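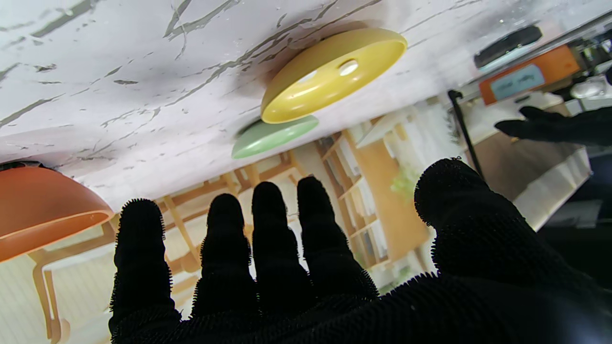 Where do old magic tricks go when a magician stops performing?

Most of them go into a garage or a basement and stay there until somebody in the family has to clear it out. A smaller share ends up with dealers who buy used props, clean them up and sell them to working performers and collectors.

Murley is one of those dealers. The shop takes up the ground floor of a former shoe store in Kutunville, two blocks from the bus station, and it has sold used magic for long enough that its early customers are now selling their collections back to it. At the last full inventory the shop had 3,975 pieces in stock, counting everything from single gimmicked coins to a sword cabinet that comes apart into nine panels.

The trade works a lot like used books. A family calls, a buyer drives out, and the two sides agree on a price for the whole lot. Murley doesn't pick through a collection and leave the rest. The good pieces pay for the bad ones, and there are always bad ones: cracked plastic wands, silks that have gone stiff, card tricks missing the one card that makes them work.

Missing parts are the main problem. A prop without its instructions can often be figured out by someone who knows the classics. A prop without its secret part is usually scrap. The staff keep drawers of orphaned shells, magnets, reels and hinges, sorted by size, and now and then a piece that came in one year completes a trick that arrives three years later.

Instructions are kept in binders behind the counter. There are 518 sets so far, some printed, some typed, a few written by hand on hotel stationery. A customer who buys a used prop gets a photocopy if the shop has one. The binders aren't for browsing, and the shop won't sell a copy to someone who doesn't own the trick.

Prices are hard to predict from the outside. Mass-market sets from the 1970s bring very little, even in the box. Stage pieces from small workshops can do very well. A Hayashi dove pan in good condition sells for $400 at Murley, and it rarely sits on the shelf for more than a week. The same maker's card boxes go for much less, although the workmanship is every bit as good, simply because so many were made.

Then there is Zeltia, which made floating tables and folding stands for only a short time. The tables are light and quiet, and the legs lock with a small brass catch that other makers never bothered to copy. Performers want them for work and collectors want them for display, so the two groups bid against each other. Repaired ones bring almost as much as untouched ones, provided the catch is original.

Downloads have changed what comes through the door. A performer who learned mostly from video over the last 15 years may own a closet full of practice decks and very little else, and a download license can't be resold. The shop expects fewer big collections in the future – and it has started paying a little more for the ones it can get.

Buyers have changed too. Many are people in their twenties who grew up on close-up card magic and now want something they can do for a full room. They ask for linking rings, rope sets and production boxes. A beginner's set of used rings costs $40, with a photocopied routine, and the staff will point out which ring is which in the back room after the sale.

For anyone sorting through a relative's props, the shop has some basic advice. Keep everything together, including loose scraps of thread, wax and wire. Don't polish metal. Don't repaint anything. Don't open a locked box by force, as the lock may be part of the trick. Take pictures of the boxes and labels before moving them, and write down anything you remember about the act.

Murley is open from noon to 6 p.m. and looks at walk-in collections until 4. The shop closes for two weeks in May for the inventory.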